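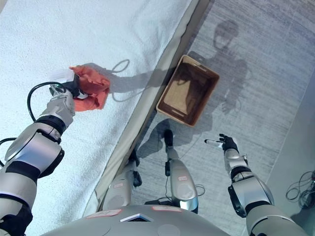 Chapter 6
Collecting and Sorting Household Textiles

6.1 Scope of the chapter

Laundering begins before any water is drawn. Items have to be gathered from the rooms where they are used, checked, divided into loads, and carried to the machine. This chapter covers that first stage as it applies to bedrooms. Washing is treated in Chapter 7 and drying in Chapter 8.

The bedroom produces a mixed load. Sheets and pillowcases leave the bed on a fixed schedule, while shirts, towels, and small cloths turn up on the blanket, on chairs, and on the floor at any time. The two streams should be collected separately. A worker who strips the bed with loose garments still lying on it will usually roll one or more of them into the sheets, and a colored garment hidden in white bedding is the most common cause of dye transfer in the home.

6.2 The collection point

A collection point is the place where a basket is set down while a room is being cleared. For a bedroom, the preferred position is on the floor beside the long edge of the bed, within arm's reach of the mattress. The basket is not placed on the bedding. Its base has been on other floors and will carry dust and lint onto the blanket.

Open baskets are suitable for short carries. Woven types admit air and are light, but the weave can snag knits and fine hosiery, and a cloth liner is advised where these are handled often. Before use, the inside is checked for items left from the previous round.

6.3 Picking up loose items

Loose items are removed from the bed first, in the following order:

1. Open the curtains or turn on the main light. Stains on textured fabrics are easier to find in light that falls from the side.
2. Lift each item clear of the surface. Dragging a garment across a looped or napped blanket transfers lint in both directions and may pull threads.
3. Shake the item open over the basket, check pockets and cuffs, and note any stain.
4. Place the item in the basket without folding it.

A crumpled item should not be judged clean or soiled until it has been opened. Folds hide marks – and also hide smaller articles such as socks and handkerchiefs.

6.4 Strong colors on white bedding

Reds, oranges, and dark blues need particular care. A dry garment in one of these colors seldom marks a white blanket during brief contact. A damp one may do so within minutes, above all if it is pressed flat. Damp colored items are therefore picked up before all others and hung apart until washed.

6.5 Key terms

Collection point – the position of the basket while a room is cleared.
Dye transfer – movement of color from one textile to another.
Nap – the raised surface of a fabric.
Stream – a group of items collected on the same schedule.

Related items
Chapter 5: Care Labels and Fiber Content
Chapter 7: Washing by Load Type
Worksheet 6A: Bedroom Collection Round
Reading: The Tumik Linen Room Plan
Reading: Storage Baskets at Lukumay House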